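Speaker notes, Feb 8, 2025. Gathering examples in simulation, or how I learned to drop a kettle 400 different ways

Slide 1. Title. Wait for the people at the back to find chairs. Say thanks to Edin Milošević, who built half of this and is spared the talk.

Slide 2. What we asked for. Haser had to learn to pick up the thing you name and leave the rest alone. We budgeted 400 demonstrations, all steered by hand in the simulator. Four operators, four kitchen objects to grasp. Sounded like a quiet July.

Slide 3. What we got. 359 we could keep. Go slowly here, people like to hear about the others. Most were operators getting bored and taking the scenic route. The model copies boredom very faithfully.

Slide 4. Clutter. First batch had one object on a clean counter. Haser did beautifully and then fell apart the moment a spoon showed up. So now we scatter junk before every episode, and the junk doesn't have to make sense. If it fits on a counter, it can be on the counter. Yes, including aircraft.

Slide 5. Leave this up for a bit and drink some water. Target is the kettle. Point out the handle between the open fingers, and the cabbage sitting right behind it. An approach like that is what we want more of, with the wrong answer close by.
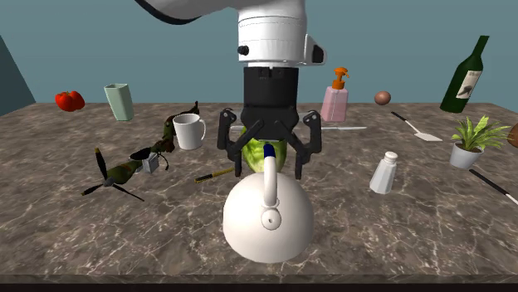 Drita Đorđević wrote back after the dry run that clutter is the easy part, and that I should spend this slide on the operators: if all of them come in from above, the model will think above is the only direction there is. She wants the approach angle logged for every episode and a quota for the awkward ones. Fair. Say so out loud and give her the credit.

Slide 6. Labels. One plain sentence per episode, typed before the operator starts. Typed afterward, they describe whatever got grabbed. Show the two bad ones, skip the third if time is short.

Slide 7. Questions. Someone will ask about real kitchens. Point at Edin.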